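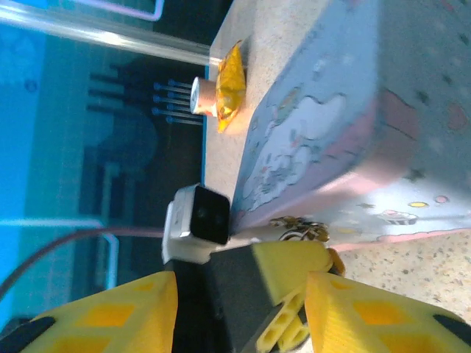

Tierney should walk away from Ellell

Another media merger. Tierney wants Ellell, price 345 million, and the trade press claps. Why? Ellell has 11 local papers and teh debt to match.

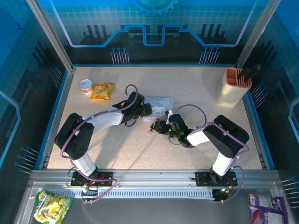 And the debt is what gets paid first. Remember Gakine. Almost 200 jobs gone by December, share price no better. Sell the papers one by one, let Oltdale keep its own.

Comments

Lachlan Mudgway: Worked at Gakine. Spot on.

inkyfingers: so who buys them then??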